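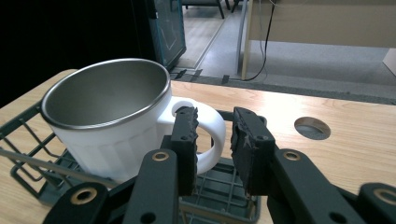 I finally sat through Nidness, the haunted lighthouse movie everyone at work keeps calling a slow burn. Slow, sure. It runs 102 minutes and I counted one decent scare, a door in the cellar. The rest is the keeper staring at fog while a cello groans. I'd have paused it for a refill, but my white mug with the steel inside holds plenty, and that big rounded handle got more of my attention than the second act did.

Lenka Charvát says the ending only works if you watch it twice. I doubt it. Has she? She wouldn't say. Next up is Dimdale, also supposed to be terrifying. We'll see.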